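Call for participants: living room voice control study

Tekanico is looking for households to take part in a paid home study of Ato, a voice control system for televisions, game consoles and set-top boxes. The study runs for two weeks in September in the Lunde and Fustenberg areas.

What the study is for

Ato listens for a wake word and then carries out short commands such as changing the input, pausing a game or turning the volume down. We want to know how often it responds when no one in the room has spoken to it, and what was playing at the time. An earlier round collected 1,672 logged responses, mostly from people living alone. This time we want fuller households – children, roommates, visitors, a radio on in the kitchen.

Who can take part

We have room for 300 households. You can apply if:

You are 18 or older and live in Lunde or Fustenberg.
At least 2 people live in your home, including you.
You own a television with a free HDMI port and use it on most days.
You have a game console or a streaming box connected to it.
Your home internet is on a fixed line. Phone hotspots will not work for this study.
Everyone in the household over 16 is willing to sign the consent form.

You do not need to have used voice control before. Employees of Tekanico and their immediate families cannot apply.

What you will do

We will mail you an Ato unit, a remote and a printed setup sheet. Setup takes 20 minutes. After that, use your television and console as you normally would. Each evening you fill in a short diary on your phone: who was in the room, what you watched or played, and anything the system did that you had not asked for. At the end there is one phone interview with a member of the research team.

Please leave the unit plugged in for the full two weeks, including overnight. If you will be away for more than one night, tell us in your application and we will try to move your start date.
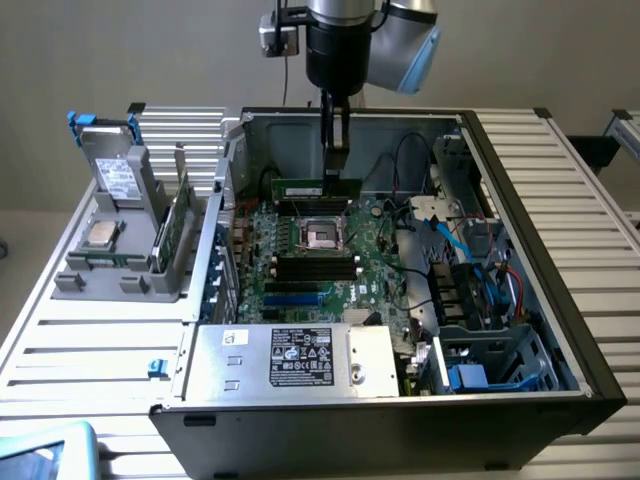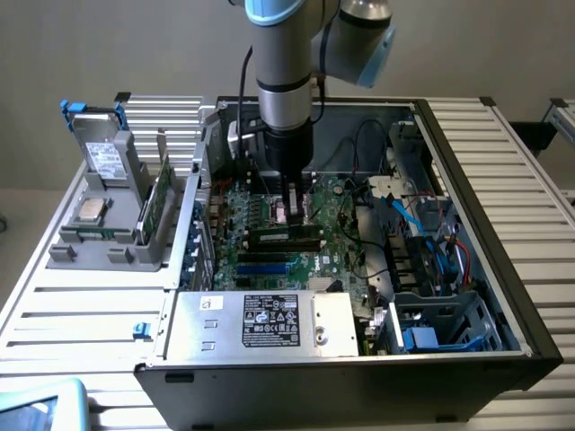

Payment

Each household receives $300 once the unit has been returned and the interview is finished. If you leave the study early, you will be paid for the days you completed. Return postage is prepaid. One payment is made per household, by check or bank transfer, to the person who signed the application.

Recordings and privacy

The unit saves a short audio clip each time it responds. It does not save sound between responses. Clips are stored under a household number, with no names attached, and are deleted when the analysis is done. There is a mute switch on the top of the unit – use it whenever you like, and note in the diary when you did. You may ask us to delete any clip before the study ends.

How to apply

Fill in the application form on the study page, or pick up a paper copy from the front desk at our Lunde office. Applications close Jul 31, 2019. We will write to everyone who applies, including those we cannot place this time.

Questions about the study should be addressed to Magdalini Michailidis, study coordinator. Please include a daytime phone number and the make and model of your console.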